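Printed Matter and Page Layout
Unit 4 handout: The cover and the fold
Instructor: Rosaire Lemieux
Revised March 2022

Reading for this unit: course packet, pages 71 to 82. The Doster exercise is on page 93. Bring a ruler and a pencil to the lab session.

1. What a cover has to do

Most brochures are picked up by people who are waiting for something else. They are in a lobby, at a counter or at a trade show table. The reader gives the cover a glance and then either opens it or puts it back. The cover has to tell that reader what the subject is and who is speaking. Details such as prices, hours, floor plans and contact names belong inside or on the back panel.

In February we looked at posters, which are read standing up and from a distance. A brochure is read at arm's length or closer. Type that would be too small on a poster works well here, and a title does not need to fill the width of the sheet. Students who come to this unit straight from the poster unit tend to set the cover title far too large.

2. Margins and white space

White space is the part of the page with nothing printed on it. It costs the same as the rest of the sheet, and for that reason clients often want to fill it. The Leclerc job in your packet shows what happens. The first proof had a wide left margin with the title at the top and the firm's name near the bottom. By the third proof the margin held a phone number, two slogans and a map, and the title had been moved onto the photograph, where it could not be read.

A margin used for type should be wide enough for the longest word in the title at its final size. Measure this before placing the photograph. If the word does not fit, change the type size or break the title over more lines. Do not squeeze the letters. 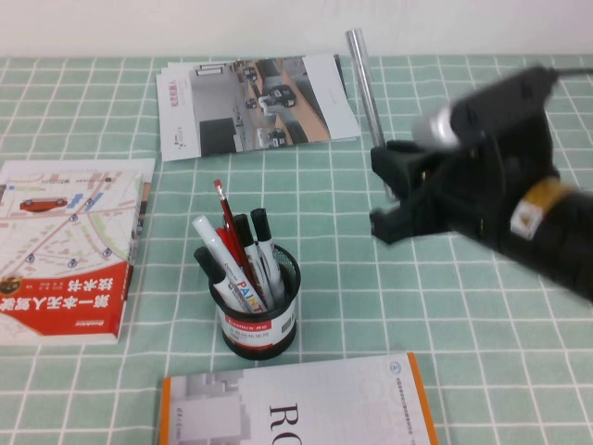
When one photograph takes up most of a cover, its edges matter as much as its subject. Decide early whether the picture will bleed (run off the trimmed edge of the sheet) or stop short of it. A picture that bleeds on one side and stops on another can work well, provided the choice looks deliberate. A picture that stops a hair short of the trim looks like a cutting error, and sometimes it is one.

Photographs of interiors need extra care. Walls, floors and ceilings all give strong straight lines, and the eye will compare those lines with the edge of the paper. If the camera was tilted even slightly, the cover will look crooked although the trim is square. Straighten the photograph first and crop it second.

3. Color in titles

One color besides black is enough for most covers. Red on white holds up well at small sizes. Yellow on white does not, and light gray is risky on uncoated paper. Check a printed proof under the kind of light the reader will have. A title that looks strong on a monitor can come out dull on the sheet.

For titles in more than one language, choose the typefaces together. Chinese characters and Latin letters set at the same point size rarely look the same size on the page. Set the Chinese first, then adjust the Latin until the two appear equal in weight. The Wodidholm visitor guide in the packet has a good example on its inside panel and a poor one on the back.

4. Folds and stock

A single fold gives four panels. A letter fold gives six, and the panel that tucks inside must be cut slightly narrower than the other two or it will buckle. Ask the printer for the exact allowance, as it changes with the thickness of the paper.

Heavy stock should be scored before folding. The fold should run with the grain wherever possible. Folding across the grain cracks the surface, and the crack shows badly on dark solid color. The Zullolbridge samples, which will be passed out in lab, include the same sheet folded both ways - handle them by the edges, please.

5. For next time

Complete the Doster exercise. You will need to lay out a cover using the text supplied and one photograph of your own. Make 2 versions, one with a bleed and one without, and write a short paragraph on which you would send to the printer and why. Print both at full size and trim them. Work handed in untrimmed will be returned.

Terms to know: bleed, trim, crop, panel, score, grain, stock, proof.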